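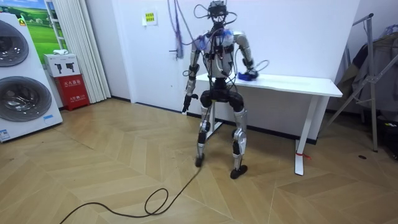 Humanoid at the white desk, left hand down at the top with something blue in it. Washer on the left, drying rack on the right.

Bench notebook, chores rig, August

Started 4 pm. Present: me and the two from Jelix who do the wrist firmware. Whoever reads this next, the settings are at the bottom.

The question from Starnen is still the same one they asked in spring: can this thing do a household job from start to finish without a person finishing it. They want a yes or no they can put on a slide. I keep giving them a paragraph and they keep cutting it down to the first half of the first sentence.

Today's job was wiping the desk. Picked because it's the easiest chore I could think of that still counts as a chore. Flat top, fixed height, nothing to knock over. Szewczyk's spec sheet lists "surface care" as a supported task, which I would like somebody over there to define for me.

22 attempts at the full pass, far edge to near edge. We called it a pass if every part of the top got touched with the cloth under some pressure. 10 passes. The 12 others:

– 4 where the cloth bunched under the palm and it wiped with its knuckles
– 5 where it stopped short of the back edge and reported done
– 3 where the balance controller pulled the arm back in the middle of a stroke

The middle group bothers me most. A dropped cloth I can see from across the room. A robot that says it's finished when it hasn't is worse than a slow one, because now I have to go and check the desk, and if I'm standing at the desk I may as well wipe it.

Note that touching the whole top is a soft test. We didn't put anything on it to be cleaned off. Luserine has published a number for their own wiping trials and I'd like to know whether they put anything on theirs. The write-up doesn't say.

Jelix's view is that the bunching is a grip problem and will go away with the new finger pads. Maybe. I'd believe it faster if the last pads hadn't been going to fix it too. My own guess is that it has no idea what the cloth is doing once it's in the hand. The wrist sensor gives us force and nothing about shape. A person feels the fold and shakes it out without thinking. Ours presses harder.

Laundry is still on the list for later and I've asked again to have it moved down. Getting a door open is a nice video. Then there's the wet sleeve wound round everything else, and the sock stuck to the back of the drum, and hanging it all up so it dries. If we get 10 out of 22 on a flat desk I don't see what we'd learn from a shirt, apart from how long it takes to pick one up.

To be fair to it: standing is much better than it was. No falls all session, and the reach to the desk with bent knees looked steady to me, which I would not have written in spring. The 2,000 simulated reaches did something useful there. They did nothing for the cloth, since the cloth in the sim is a stiff sheet.

Settings: stroke speed at the lower preset, palm force limit unchanged, knee bend from the July file. Logs are in the usual folder under "desk wipe".

To do
– reseat the left wrist connector and check the tape on the shoulder
– "done" must depend on coverage and not on elapsed strokes (mine)
– ask Szewczyk what "surface care" means
– try a thicker cloth, folded once
– next run with dried coffee on the top

Answer for Starnen, if they ask before then: no.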